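Vedby Clay and Copper Project
Progress report to Tulico, spring period

We have had a very good few months at Vedby and are glad to be able to tell you about them. When we last wrote, the drill rig was still waiting for its permit and the core shed had no roof. The permit came through in May, the roof is on, and drilling on the Hattar block has passed 3000 meters out of the 4000 your grant covers.

The big surprise has been the eastern side of Hattar. We planned those holes mainly to close off the edge of the copper zone, and instead the zone keeps going! Hole 14 was still in mineralized rock when we stopped it at 982 meters, the deepest we have drilled anywhere on the license. Assays are not back yet for the lower half, so please treat this as what our geologists logged by eye.

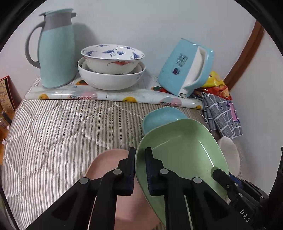
Prostar, our drilling contractor, has kept the rig going through some truly awful mud. We lost nine shifts to the access road (it needs gravel again at the second creek crossing) and two more to a broken water pump. Even so, the cost per meter is slightly under budget, and we would like to put the savings toward downhole surveys on the four deepest holes.

Soil sampling is finished. All 2000 samples are bagged and logged, and the first batches are at the lab. The northern grid looks dull so far, but we will hold off on dropping it until the full results arrive.
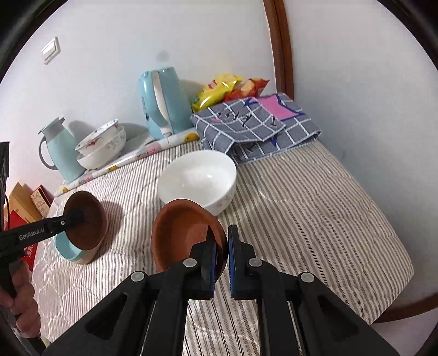
The clay cover over Hattar is turning into a story of its own. It is thicker than the old maps show, up to 11 meters in places, and we had been treating it only as something to drill through. Reddish-brown terracotta bowls like these two are the sort of product we now have in mind for it, and a small firing test would tell us whether the clay is any good. We are asking for your approval to move a little of the lab money across for that – the form is attached.

Still to do before the next report: finish the last six holes, fix the road, get the water monitoring results for the lower creek, and renew the lease on the core shed. The updated drill plan and spending table follow on the next pages.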